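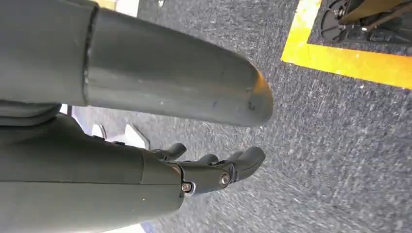 Wrist view, fingers open, yellow tape corner off to the upper right.

February, shop notebook, evening

The wrist view is up and I am so happy with it! Three black fingers, the gray forearm under the big gray segment, and plenty of speckled carpet to look at. The carpet comes out streaky, so I want a shorter exposure next. Set it to 155 on the slider to start and work down from there.

Zakhar Pavliuk rewrote the Plisley script over lunch and it now keeps the arm and hand in step -- no more restarting the hand after every stop. He left 11 saved poses in the shared folder. Pose 2 is the open hand, please don't overwrite it.

Two jobs before we try picking anything up:
Check both round screws at the knuckle block with the small driver.
Log the wrist angle in the Tedon sheet (home reads 1,820).

Soft foam blocks first, then the wooden ones. I can't wait to see those fingers close on something!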